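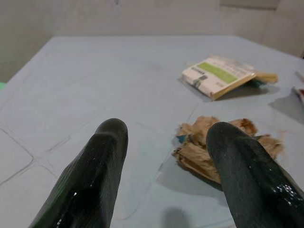
宿舍楼的生活垃圾为什么在投放环节就容易混在一起?
主要原因在于房间内通常只有一个垃圾桶,学生下楼时整袋投放,很少再作二次分拣。

分类:学生课题 / 校园环境 / 结题报告

弗拉恩布里奇(Flarnbridge)学院学生宿舍生活垃圾分类状况调查报告

课题组成员:Delyth James、Ieuan Samuel

一、课题背景

本学院自上学年起在各宿舍楼一层设置分类投放点,分为可回收物、厨余垃圾和其他垃圾。投放点启用后,后勤部门多次反映可回收物桶内混入食物残渣,纸类受污染后无法交售。课题组据此立项,拟了解学生在房间、走廊和投放点三处的实际做法,并对现行标识和清运时间提出修改意见。

二、调查范围与方法

调查对象为Gwynne楼和Drekus楼的住宿学生。两楼建成年代不同:Gwynne楼为走廊式布局,每层设公共厨房;Drekus楼为套间式布局,厨房由同一套间的学生共用。课题组于七月前完成问卷发放和访谈,收回有效问卷42份,访谈宿舍管理人员和保洁人员共9人。问卷内容包括房间内垃圾桶的数量、下楼投放的频率、对各类标识的理解,以及遇到难以归类物品时的处理方式。访谈以半结构方式进行,记录经受访者核对后归档。

投放点的观察安排在傍晚,只记录投放行为和物品大类,不记录个人身份。

三、主要发现

(一)标识理解存在偏差。受访学生对饮料瓶、报纸等常见物品的归类较为一致,对外卖餐盒、纸杯和带塑料膜的包装则意见不一。现行标识以文字为主,字号偏小,傍晚光线不足时不易辨认。

(二)房间内缺少分类条件。多数学生表示,房间面积有限,放置第二个垃圾桶会影响通行。部分学生用纸箱暂存可回收物,存满后再一并送下楼,但纸箱容易被当作废弃物一并清走。

(三)清运时间与作息不符。可回收物的清运安排在上午,周日不清运。周末产生的快递包装较多,投放点在周日晚间常出现满溢,后来的学生便将纸板放入其他垃圾桶。

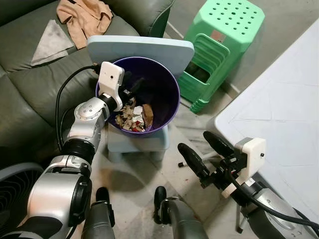
纸板在投放前应当如何处理?
应先去除胶带和内衬,压平后放入可回收物桶;沾有油渍的部分撕下,归入其他垃圾。

四、两楼情况比较

Gwynne楼的公共厨房内设有厨余桶,由保洁人员每日清理,厨余垃圾的分出情况好于Drekus楼。Drekus楼各套间自行管理厨房,做法差异较大:有的套间张贴了轮值表,有的套间长期只使用一个大袋。Drekus楼的投放点距楼门较近,学生在上课途中顺便投放的情况较多,单次投放量小,归类反而较为准确。

访谈中,保洁人员普遍认为新生入住后的最初一段时间最为关键。此时混投的习惯一旦形成,后续提醒的效果有限。管理人员则提到,目前入住说明中有关垃圾分类的内容仅占约2行,且未附投放点位置图。

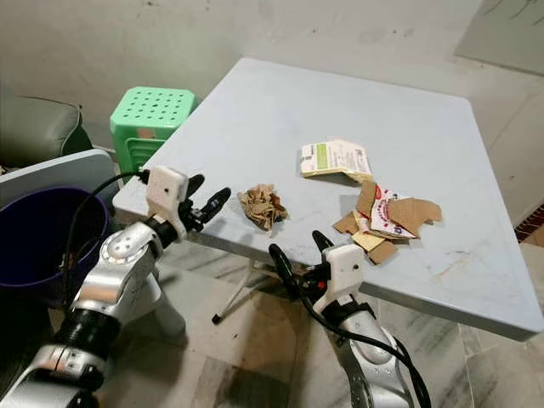
图源:课题组资料

五、改进建议

1. 更换投放点标识,增加常见物品图样,并单独列出外卖餐盒、纸杯等易混物品的归类方法。

2. 在每层走廊增设纸板暂存架,标明用途,避免与废弃物混淆。

3. 将周日晚间纳入可回收物清运安排,试行一学期后评估。

4. 修订入住说明,增加投放点位置图,并由楼层联络员在新生入住时当面讲解。

5. 试用Grikix回收登记表,由各楼按周填写混投情况,供后勤部门汇总。

六、不足之处

本次调查样本数量有限,且仅涉及两栋宿舍楼,结论不宜直接推广至全院。观察时段集中于傍晚,未能反映上午的投放情况。问卷由学生自行填写,对自身行为的描述可能偏于正面。课题组未对垃圾进行称重,因而不能就减量效果作出判断。

七、分工说明

问卷设计和数据整理由Delyth James负责,访谈和投放点观察由Ieuan Samuel负责,报告由两人共同撰写。问卷样稿和访谈提纲存于学院环境教研室,可在工作时间查阅。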